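Notebook, dish handling bench, March
Entry 19, K. Leckie

Carried over from the last entry: rack choice, plate set, order of unloading. Cyril Yeoman has the spreadsheet. Numbers go there, remarks go here.

Rack. Settled on the black wire one for now. The upright section takes plates on edge and the low flat part in front is left for bowls and cups later. The other candidate, the Darwish folding rack, is back in its box. Its slots are cut for thin plates, and the heavier rims from the Fukeck set bind when the plate goes in at a slight angle. Filing the slots would fix it but then we have a rack that can't be bought again.

Slot pitch matters more than I gave it credit for in the last entry. With plates in adjacent slots the rims lean on each other and the gap at the top closes up. Skipping a slot keeps them apart but halves the capacity. Cyril wants to leave adjacent loading in, on the grounds that people at home do not skip slots. Agreed, with the condition that we note which loads are adjacent and which are spaced.

Plates. The set is mixed on purpose: plain white, stripes of different widths, and printed ones. Plain plates stacked close together are hard to tell apart by eye, let alone from an overhead picture, so the printed ones are useful as markers when going back over a session. Naming convention, please keep to it:

CART – white, small black-and-white cartoon motifs
DIAG – blue and white diagonal stripes
WIDE – wide blue and white stripes
RED – white with the red-and-black print, red characters and English lettering on the rim
PL – any plain white

No more nicknames in the spreadsheet. I found the same plate under three names and spent the first half of the morning merging rows.

Layout. Rack goes at the back left, turned at an angle to the walls. Square to the back wall was tidier but put the rear slots too close to the wall to get a plate out cleanly. Loose plates go down the left side. The floor is the gray marble pattern and the walls have the wave paper. Paper stays up until the end of this block, then we change it and repeat.

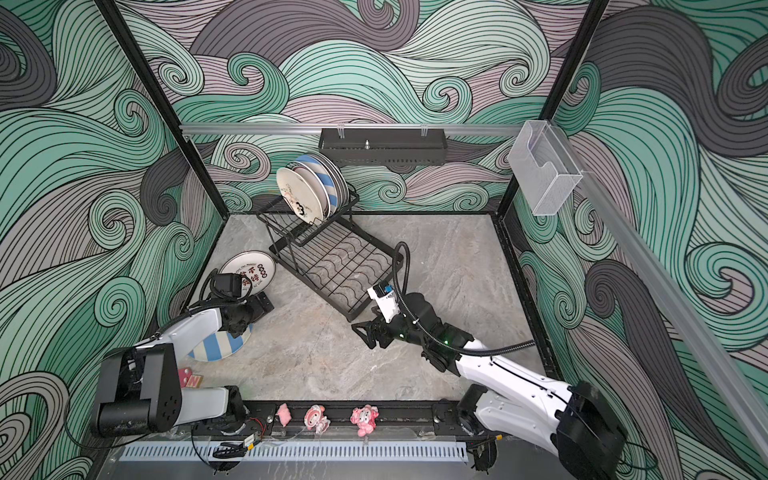
Layout B. Rack angled at back left, four plates on edge, CART at the front, DIAG behind it. RED and WIDE on the left.

Four in the rack is the working load for layout B. Layout A had 2 and was too easy to be worth many more repeats. Layout C will go up to 7 if the rack holds them without tipping. Loading has to be checked from both ends: with all the weight at one end of the upright section, I could lift the opposite feet with one finger. Put the heaviest plates toward the middle.

RED propped vs. flat. Both are allowed in layout B, but write down which. A plate lying flat has almost no clearance under the rim, and a partly propped one gives a free edge on one side. These are two different tasks and should not be averaged together. Cyril has added a column.

Shelf and holder. The black slotted shelf on the back rail and the clear acrylic holder at the corner stay where they are for all three layouts. Neither is in use in this block. Do not park plates, pens or tape in either one.

Cleaning. Plates were washed and dried by hand before lunch with the Cutaline liquid at the dilution on the bottle. Half of them had fingerprints from the last block, and a greasy rim slides in the rack in a way a clean rim does not. Proposal: wash at the start of every block, dry fully, handle by the edges after that. Wire rack gets wiped, not soaked – the coating on the Darwish had started to lift at one weld after soaking.

Chips. One PL has a chip in the foot ring, 2 mm at the widest. Pulled from the set and put on the window shelf with tape across it. Replacement PL plates come from Girkedgate; order the same diameter as before and check the rim thickness with calipers on arrival.

To do
– Measure slot pitch at the top and at the base, three slots each
– Weigh every plate, add to spreadsheet (Cyril)
– Mark rack foot positions on the floor with low tack tape, one color per layout
– Tipping check for layout C before anything is loaded for real
– Ask whether bowls are in scope for the next block or the one after

Stopped at 4:30. Rack position for B is written on the card by the door.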